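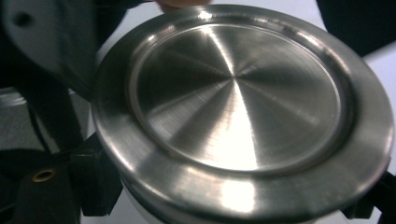

From: Siham Badawi
To: Print Collectors list
Date: 2019-01-20
Subject: Re: Semanico edition, numbering question

Khadija Ouali wrote:
> I have been offered an etching from the Semanico portfolio, the harbor
> one, signed in pencil but with no edition number. The seller says it is
> a printer's proof and wants 1187 for it framed. The certificate is
> from Ezzat and only gives the title. Does anyone know if proofs were
> pulled outside the edition? Is the price out of line?

Khadija,

The harbor plate was printed in an edition of 30, plus 3 artist's proofs and 2 printer's proofs. That is from the sheet that came with my own set, which I bought from Brinport when they still had the upstairs gallery. All of the proofs should be marked in the lower left margin, in the same pencil as the signature. An unmarked one could be a trial impression, but I would want to see the whole sheet before paying proof money for it.

Ask the seller to take it out of the frame. The mat may be covering the margin. Mine was matted right up to the plate mark and I didn't see the number until I had it reframed. Look for the paper mill's watermark too, bottom right, and check the back for old hinges or tape.
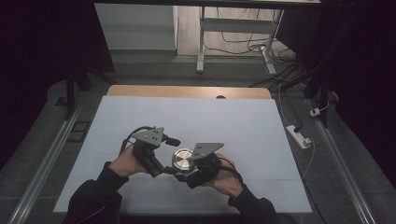 Paper laid out on the table.

I wouldn't put much weight on the certificate. Ezzat wrote them for whatever came through the shop, and a title alone doesn't tell you which impression you have.

On price, Iman Hamdy sold a numbered one through Bustuvley last March for less than you are being asked, unframed. She is on this list and may be willing to say how much.

I can scan my documentation sheet if you want it. Write to me off list.

Siham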